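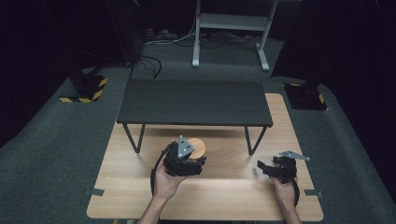

The spring round of the small furniture table is finished, and most of what we learned has to do with cables and floors. For anyone who missed the February notice, the idea is to try out scaled-down pieces on a tabletop before Wojciech Tokarz cuts anything full size. The piece we kept coming back to is the low bench, with a dark wood-grain top and thin black metal legs bent like hairpins. It takes up most of the width of the pale oak-grained tabletop, and the small wooden cylinders are handled in the strip of table in front of it. That strip is narrow, and we have had to learn to plan around it.

The hairpin leg was Bernadette Jacquet's choice. She wanted something that would let people see under the bench, and on that point everyone is satisfied. The trouble is that a hairpin leg touches down on a small area. On the full-size bench for the Plakthorpe reading room the legs will stand on a wood floor, and we do not want dents. Wojciech is trying two kinds of foot. One is a plain rubber cap and the other is a felt pad glued to a thin steel disc. The caps are cheaper and stay on. The pads slide better when the bench has to be moved for cleaning. If you have an opinion, tell him before he orders, as the supplier at Skerner only sells them in boxes of 100.

The dark top has been better received than expected. Wanda Rutkowska thought it would look heavy next to pale wood, and she has changed her mind after having it in the room for a few weeks. It shows dust more than the pale wood does. Wipe it with the dry cloth first and the damp one second. Please do not use the spray from the kitchen cupboard on it. We had a cloudy patch on an earlier sample that took Wanda most of a morning to get out.

Now the cables. There are black ones and white ones, and they have been crossing the carpet toward the back wall by the white metal stand for as long as most of us can remember. Ibrahim Ugwu has drawn up a plan for them and it is pinned by the door. The white cables will go along the left-hand wall and the black ones along the right. Each cable gets a paper tag at both ends with the name of whatever it is plugged into. Spare length is to be coiled and tied with the cloth straps, which are in the top drawer. Do not use plastic ties. They have to be cut off every time something is moved, and the clippings end up in the carpet.

Ibrahim will start on the cables on June 1, 2026, and expects to need the morning. The room will be closed until he says it is open. If you have something plugged in that must stay on, put a note on it with your name before then. Anything without a note will be unplugged.

The yellow and black tape on the bases at either side is staying. Bernd Kramer asked whether it could be replaced with something plainer now that the room is also used for visitors. The answer is no. The bases are black, the carpet is dark gray, and a corner at ankle height is easy to walk into. Where the tape has worn or lifted, Bernd will replace it with the same kind. He has 4 rolls on the shelf and would like to be told before anyone takes one for another job.

A few points about the table itself. It is held by brackets, and they need to be checked by hand before each session. Turn each one until it is snug and then stop. If the table moves when you lean on it, report it to Bernd and use another table in the meantime. Do not wedge it with cardboard. Cups stay on the side counter, and so do bags and coats.

The wooden cylinders go back in the shallow tray when you are done. We bought 48 of them from Walczak and have fewer than that now, and the missing ones are probably under the heaters or in somebody's pocket. Please look. They are turned from offcuts and Walczak does not always have that size. Replacements took 10 weeks last time.

The full-size bench is due to go to Plakthorpe before the end of the summer. It will be the same shape as the small one, with the same dark top, and the legs will be a heavier gauge. Wojciech would like two people to help carry it down the stairs, as the lift at our end is too short to take it. The Herndale van has been booked. There is also a matching side table on paper, but no work has been done on it and none will be until the bench is delivered.

The small bench will stay where it is for now. Bernadette has asked for it to go in the display case in the front hall once the big one has left, and Wanda is measuring the case to see whether it fits with the lower shelf in place. If it does not, the shelf will come out and the sample boards that are on it will need another home. Offers of shelf space should go to Wanda.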